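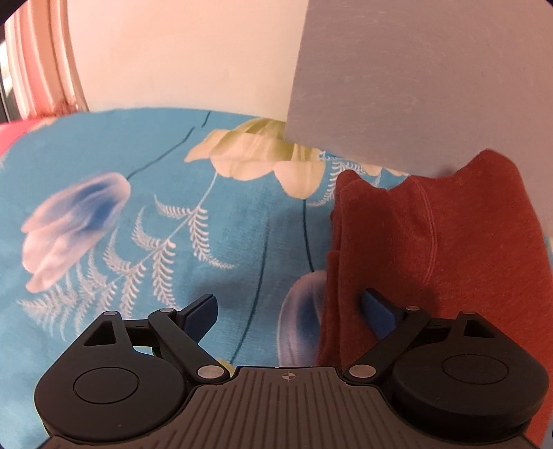
How to fold a sweater on the bed (and which advice to skip)

Every folding guide I've read promises that one clever method will free up 40 percent of your closet. I doubt it. A thick knit is a thick knit, and the air comes back in by November. What a decent fold will do is keep the shoulders from getting hanger bumps, and that's enough for me.

1. Skip the folding board. I tried the Parnar, which cost me 29 dollars, and it's too narrow for anything with real sleeves. Use the bed.

2. Grab the sweater by the body, never by one cuff. Knits stretch under their own weight.
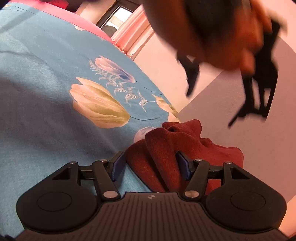

Dark red cloth in a heap on the flowered sheet.

3. Pull the sheet tight before you lay anything on it. People swear by ironing the sheet first. I've done it both ways and can't see a difference.
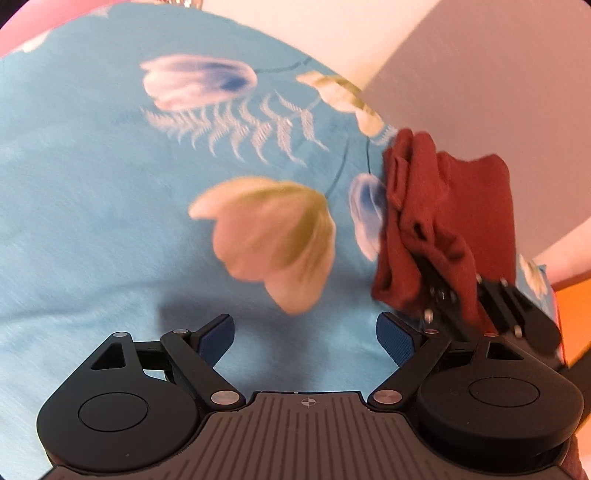 Tài Quách

4. Lay the sweater face down and smooth it from the middle out. Bring each sleeve straight across the back, then fold the sides in. If the sleeves are long, double them back once.

5. Fold the bottom up to the collar. Thirds are supposed to be better than halves. Maybe for T-shirts.

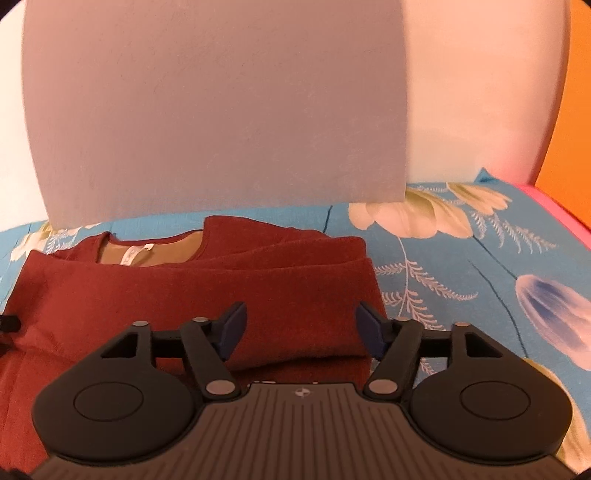 Thickness is what decides whether a stack stays up on the shelf. Press the air out with your forearm and stop when it pushes back. A flat rectangle like the rust-red one on the bed is as neat as I bother to get. Tissue paper between the layers is optional, whatever the catalogs say.

Recent posts
Do Tomico vacuum bags hold their seal?
Wondonar shelf dividers, a grumpy review
Khôi Tôn on mending cuffs
Fitted sheets: I gave up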